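Shared Meals and the Working Day
October 21, 2024

In May, the Vernolitz office closed its canteen and asked staff to bring lunch from home. The following remarks are my own and do not represent the position of the firm.

The first effect was on the length of the break. Under the former arrangement, most of my colleagues were away from their desks for 40 minutes. Many now eat while reading mail. Erhan Ağca, who manages the second floor, has since asked that no meetings be scheduled over the noon hour.

Cucumbers, and a table to put them on.

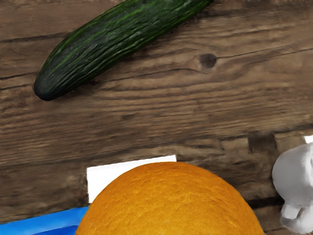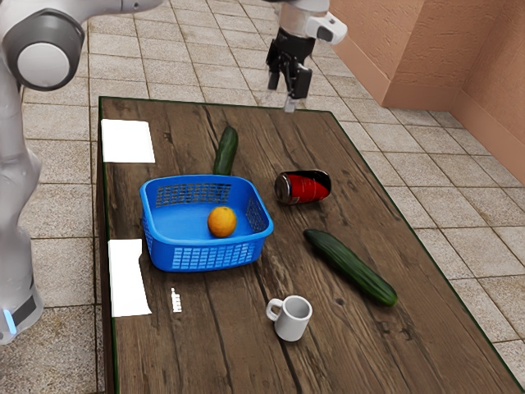 The second effect concerns new employees. Kadir Ersoy joined us after the closing and has told me that he knows the names of the 4 people in his own unit and few others. A canteen once performed this introduction without any formal program.

I have therefore proposed that one day each week be set aside for a common lunch, with the cost of bread and tea met by the office. A reply is expected before the next staff meeting.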